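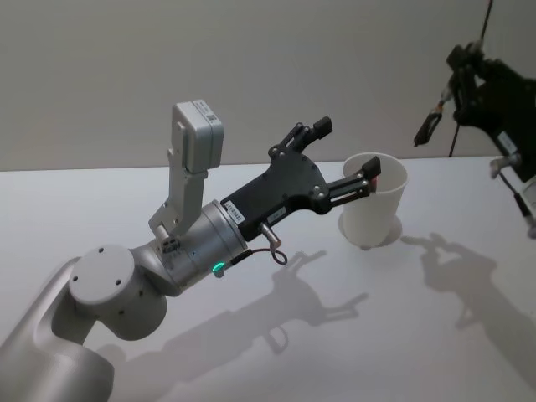
What will the hydrotherapy pool at Pinora cost a patient per session once the new timetable starts? The fee stays at the current rate for anyone with a physiotherapist's referral, and casual users will pay $5 more.

Pinora Rehabilitation Centre
Minutes of the pool and gym users' meeting, 11 February 2026

1. Previous minutes
Accepted with one correction. The rail on the pool steps was fitted by Adano, and the ramp was a separate job.

2. Pool hours
The pool recorded 3627 visits last year. Most were in the morning, and the late afternoon sessions were often cancelled for low numbers. It was agreed to drop the late session and open an hour earlier. Patients recovering from knee and hip surgery will keep the first lane — this was asked for by several members.

3. Water temperature
Members with arthritis said the water had been too cool on some mornings. Staff will log the temperature at opening and again at noon. Sithole, who service the heater, are to quote for a new thermostat.

4. Gym equipment
Two recumbent bikes need new pedals and straps. The quote from Jutar was over $700, including labour. Approved. The parallel bars will be moved closer to the window so that wheelchairs can turn at both ends.

5. Balance class
The class is full and has a waiting list. A second group will be offered from April if a physiotherapist is available. Participants must bring closed shoes and a current referral.

6. Other business
Parking near the side entrance was raised again. The centre will ask the landlord about a second accessible bay. The change room hooks are too high for seated users — maintenance to lower half of them.

Next meeting in April, date to be put on the noticeboard.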